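Section 6. Adding Memory to a Jarnine Workstation

Read this section before you buy anything. The sales page for the Ketberg memory kit says any owner can fit it in two minutes, and we have our doubts.

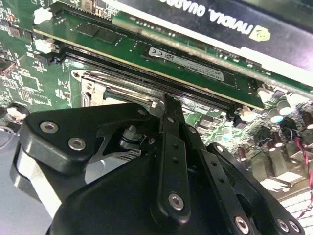 Su-bin Wang wrote to us in October that the two-minute claim held up only after the module had been pulled and pushed back in three times, and that the old settings menu still showed the old amount until the power cord had been out overnight. We have had other letters like it.

Before you start

Check the part number on the kit. Board revision 2538 takes the Ketberg kit. Revision 3410 is listed as "compatible" on the box, but we could not get it to run at full speed and we don't suggest paying extra to find out.

CAUTION: Shut the computer down fully. Sleep mode is not off, whatever the light on the front tells you.

Fitting the module

1. Unplug the power cord, then hold the power button down for a slow count of ten.

2. Lay the case on its side and take off the panel. Touch bare metal on the case before you touch the board.

3. If a long graphics card blocks your way to the slots, take it out first. The Clunden quick guide says to work around it. Don't.

4. Open the latch at the end of the empty slot. Some slots have a latch at one end only.

5. Line up the notch in the module with the bump in the slot. If they don't meet, turn the module around. Never force it.

6. Press evenly on both ends until the latch closes. A click is nice to hear but proves very little, so look at the latch.

7. Refit the graphics card and its power lead, close the case, and plug in the cord.

NOTE: The first start can take a few minutes with a blank screen. Wait it out before you open the case again.

Checking the result

8. Open the settings menu and read the total. With the 48 GB kit as the only memory, it should say 48, or a hair under.

9. Run the full memory test, the long one. The short test passed a module we knew to be bad.

Error 2000 at startup usually means a badly seated module. The Subramaniam support page blames the power supply and offers to sell you one. Repeat steps 1 to 6 before you spend the money.

Last changed Dec 16, 2025. Section 7 covers storage drives.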